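Can a machine fold the washing yet? A visit to the Moriarty open day

The Moriarty centre at Sullasska opens its doors once a year, in February, and this time the theme was household work. I went with Ita Madigan from our tenants' group. We had both read the leaflet, which asked whether machines can do ordinary chores yet, and we wanted to see how far along things were before anyone asked us to support a trial in sheltered flats.

Doors opened at 10 am. There were 212 people booked in and the queue for the talks went back to the car park, so we did the demonstrations first.

The shop floor

Rakholm had the largest space, a mock stockroom with shelving on three sides. A wheeled machine took boxes from one bay and put them in another. It did this well. The boxes were all the same size and had a label on the same face. When a visitor asked to see it move a bag of potting compost, the engineer said it was not set up for bags and that soft goods were handled by staff. The firm has fitted the system in two garden centres, where it works at night.

The price was not on the board. I was told it depends on the building.

Cloth and bedding

The part we had come for was run by Doneck, who work on laundry and bed-making. Most of what they have so far is teaching material: people do the chore with a gripper held in the hand, and the recordings are used to train the machine. They prefer lived-in rooms to a bare table. A patterned blanket over a quilt, with clothes lying about, is closer to what the machine would meet in a flat.
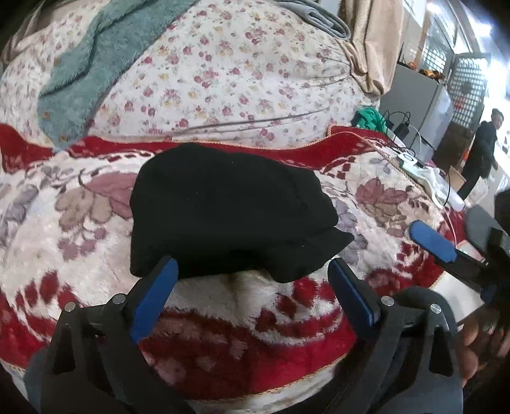 Folded black fabric on a floral fleece blanket, with the blue finger pads of the gripper just short of it.

I asked why cloth was so much harder than boxes. The answer was that a box has the same shape wherever you put it. A piece of cloth changes as soon as it is touched, and a dark one shows very little of where its edges and layers are. The gripper has two fingers, and if they close on one layer when they should have two, the fold comes undone. If they go in too low they take the blanket as well.

Doneck's target is 2000 recorded folds for each type of item before they let the machine try it alone. They have reached that for hand towels and tea towels. Jumpers, socks and anything with a hood are still being worked on, and fitted sheets have not been started.

We then watched the machine itself, two arms on a stand, fold a tea towel. It took 99 seconds. The second went more quickly but one corner was left sticking out, and the machine put it on the pile like that. Ita did one next to it in the time it took the arms to find the hem. The staff were good about this and said everybody does the same.

The bed is the next job after folding. The order they are working to is: clear the small things first, then straighten the blanket, then the quilt under it. Clearing is a chore in its own right, as the machine has to tell a folded garment from the bedding it is lying on. With big lilac flowers and a red band running across the blanket, a plain black cloth is fairly easy to pick out. A towel lying on a quilt is a harder case, and a flowered pillowcase on a flowered quilt would be harder again. 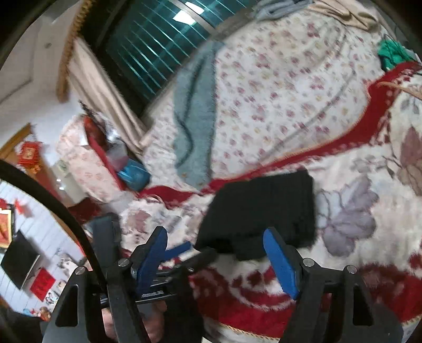
Questions at the end

The talk in the main hall finished at 3 pm and took questions for half an hour. Someone asked about safety around people who are unsteady on their feet. Doneck said their arms stop when touched, but that they would not at present leave them running in a room with a resident in it. Someone else asked about stairs. None of the machines on show can climb them.

Ita asked whether a home help could be replaced by any of this in the next few years. The speaker said no, and that the nearest thing to being ready was a folding station for a shared laundry room, with a person loading it.

We have put our names down for the laundry room trial as observers only. The notes and the Rakholm leaflet are in the office for anyone who wants to read them, and Ita has the contact details for Doneck.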